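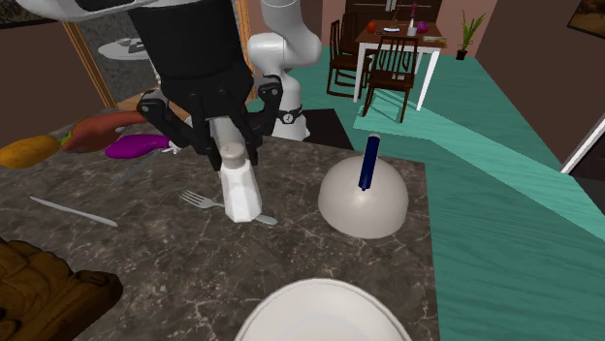
Ich muss gleich gestehen, dass ich ein Kalendermensch bin. Auf meinem Klo hängt seit Jahren ein Abreißkalender, auf dem Schreibtisch steht noch einer, und wenn mir morgens jemand erzählt, der wievielte Tag des Jahres gerade ist, habe ich bessere Laune. Insofern war ich leichte Beute, als im April das Bonby Tageslexikon in der Buchhandlung lag, dick wie ein Ziegel und mit so einem furchtbar orangen Rücken.

Also: 787 Seiten, 3602 Einträge, für jeden Tag des Jahres eine Doppelseite (der Schalttag bekommt auch eine, danke!), hinten ein Register und eine Liste mit den beweglichen Feiertagen. Auf jeder Doppelseite steht oben die Tageszahl und wie viele Tage noch bleiben, einmal für normale Jahre und einmal für Schaltjahre. Darunter kommen Gedenktage, die kuriosen Aktionstage, Wahlen, Rücktritte, Erfindungen, ein bisschen Wetter und ein Zitat. Die Zitate sind das Schwächste am Buch, da ist viel Poesiealbum dabei.

Ich habe das Ding jetzt mehrere Monate lang jeden Morgen um halb sieben zum Kaffee aufgeschlagen und bin im Großen und Ganzen sehr glücklich damit. Die Texte sind kurz, meistens vier bis fünf Zeilen, und haben einen trockenen Ton, den ich mag. Beim politischen Teil merkt man, dass jemand mit Meinung am Werk war. Da wird über manchen Minister ordentlich gelästert, und zwar quer durch alle Parteien. Mein Schwager fand das »unseriös«, hat mir dann aber beim Essen drei Einträge hintereinander vorgelesen und sich dabei fast verschluckt.

Verfasst hat den größten Teil Sơn Quan, der früher eine tägliche Kolumne im Netz hatte. Das merkt man! Manche Einträge lesen sich wie Blogposts, die mittendrin anfangen und bei einem ganz anderen Thema landen. Tag 268 zum Beispiel beginnt mit einer Kommunalwahl und endet bei der Frage, wie man Pflaumenkuchen einfriert. Wer ein sauberes Nachschlagewerk will, wird damit nicht froh. Ich habe die Seite meiner Mutter abfotografiert.

Was mich ärgert: die Bindung. Ein Buch, das man täglich benutzt, muss flach liegen bleiben, und dieses klappt zu, sobald man die Hand wegnimmt. Im Januar und im Dezember ist es besonders schlimm, in der Jahresmitte geht es einigermaßen. Ich beschwere es inzwischen mit der Zuckerdose. Außerdem ist das Lesebändchen zu kurz geraten und franst schon aus — bei einem Tagesbuch, bitte! Das Papier ist dünn, aber man kann mit Bleistift reinschreiben, ohne dass es durchdrückt. Mit Füller besser nicht, ich habe es im Mai probiert und jetzt hat die Rückseite blaue Punkte.

Quellenangaben gibt es auch nur sehr sparsam. Bei den Aktionstagen hätte ich wirklich gern gewusst, wer sich den jeweils ausgedacht hat, ein Verband oder bloß irgendwer mit Internetanschluss. Elf Fehler habe ich bisher gefunden, vor allem Zahlendreher bei Geburtsjahren, und an den Verlag geschickt. Es kam sogar eine nette Antwort, die Liste soll in die nächste Auflage einfließen. Mal sehen.

Zum Vergleich, weil danach in den Kommentaren bestimmt gefragt wird: Den Sedano-Abreißkalender hatte ich im Jahr davor. Hübscher, mit schönen Vignetten, aber pro Tag steht da eben nur ein Satz, und am Jahresende hat man nichts mehr in der Hand. Den Harb kenne ich nur vom Durchblättern, der ist mir zu sehr auf Königshäuser und Schlachten gebürstet. Und die App von Ustham habe ich nach einer Woche gelöscht, die wollte mir um Mitternacht Geburtstage von Leuten melden, von denen ich noch nie gehört habe.

Vier von fünf Sternen von mir, einer weg für Bindung und Bändchen. Als Geschenk taugt es prima, am besten für Leute, die morgens schon reden wollen. Meine Nachbarin hat sich ihres gleich nach dem ersten Reinblättern bestellt und steht jetzt manchmal mit dem aufgeschlagenen Buch vor meiner Tür.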